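4.3 Looking after your Promeck worktop

A stone-patterned top will put up with a good deal, and a few quiet minutes after supper will keep yours looking lovely for years.

1. Move everything to one end, fruit and storage tubs included (it's surprising what gathers there by October!).
2. Squeeze a soft sponge out in warm water with a drop of washing-up liquid.
3. Wipe along the veining, going gently over any rusty patches, as these are often part of the pattern and won't come off however hard you rub.
4. Dry with a clean cloth and leave for 10 minutes before putting things back.

Note: Light catches a dark top and can look like a smear. Do have a look from the other side before wiping again.

Caution: Please don't drag heavy tubs across the surface. Lift them.
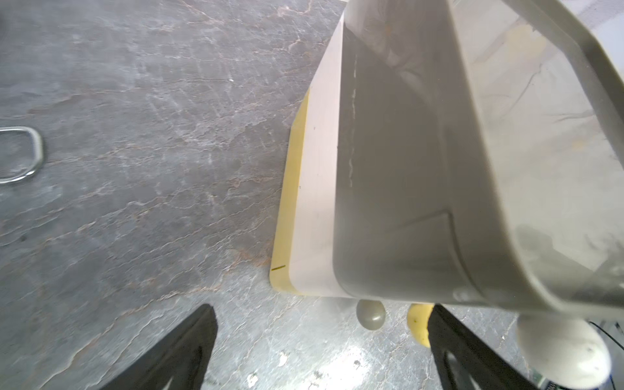
Fig. 43. Veined grey worktop with a plastic container and two-layer sponge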